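Print this page | E-mail this page

Speaker notes: Moisture and movement in light partition walls
July, Sunday session, second slot
Posted by the building fabric working group, Dosusby

Slide 1. Title

Say what the talk covers: non-loadbearing interior walls, panel-faced, in older buildings that have been refitted. Exterior cladding is out. Fire rating is out too — there is a separate talk for that and I am not qualified to answer questions on it.

Slide 2. Why panels move

Every sheet material changes size with humidity. Timber-based boards change the most, across the sheet more than you would guess from the data sheet, and they change again when the heating goes on in autumn. Mineral boards move less but the frame behind them still moves. Most complaints we see are filed as "cracking". Most of them are a joint that was filled hard when it should have been left able to open and close.

Pause here. Ask who has filled a joint and had the same joint come back the next winter.

Slide 3. The Rosia building

Two storeys, brick outer walls, refitted in stages. The ground floor got new partitions first, with the boards stored on site in an unheated loading area. The upper floor was done later with boards kept in the rooms where they were going to be fixed. Same crew, same board, same fasteners. We logged 41 joints on the ground floor and went back to them over two heating seasons.

Of the 41, 17 had opened enough to catch a fingernail by the end of the first season. Give the number and move on. The sample is one building and should not be stretched.

Slide 4. What we measured

Joint width at three heights: skirting, mid-wall and near the ceiling. Relative humidity in the room and inside the cavity. We did not measure the boards before fixing, which was a mistake, and the upper floor has no proper baseline as a result. Somebody will ask about this, so say it first.

Feeler gauges were used throughout. Photographs were tried and dropped. On a pale matte finish the apparent width of a joint depends too much on the light, and two people reading the same print got different answers.

Slide 5. Reading a finished wall 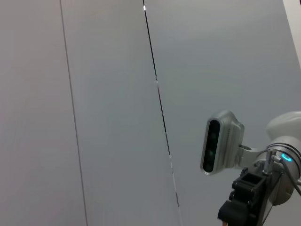 Pale grey panels with vertical seams. The left-hand seam is thin and faint.

Leave the slide up while talking about colour. Pale grey takes on whatever light is in the room, so one stretch can look pinkish and the next bluish with no change in the finish. Do not diagnose damp from tone. Use a meter, and take a second reading a hand's width away.

Then talk about lean. A line can look off plumb by eye, or from where the viewer is standing. Check it with a level before anyone reaches for a pry bar.

Slide 6. Detailing the joint

Options, in the order we would try them:

Open joint with a backing strip. Cheapest to live with. Collects dust.

Cover strip fixed to one side only. Fixing it to both sides defeats the purpose, and we find this on nearly every job.

Flexible filler, painted. Looks best on day one. Needs redoing, and the paint usually fails before the filler does.

The Öztürkmen strip is a clip-in version of the second option. We used it on one corridor at Rosia. It went in quickly and came out without damage when the electricians needed access. The clips are fussy below 18 degrees, so bring them indoors the night before.

Slide 7. Storage and timing

Stack flat, on bearers, in the room, wrapping opened at the ends. Let the heating run at its normal setting. If the plaster on the outer walls is still drying, wait. The Fenent spec now asks for a cavity reading before the second face is closed, and I would like to see that copied elsewhere.

Slide 8. Costs

The handout has the table. The only figure to read aloud is 255 dollars, the labour cost per return visit at Rosia. Filler costs next to nothing — the visit is the expense.

Slide 9. Questions

Likely ones: ceilings (same principle, worse access), bathrooms (different board, see handout), whether to glue (no, unless the maker requires it).

If time is short, drop slide 8 and keep slide 7. Return the sample boards to the box by the door.

Print this page | E-mail this page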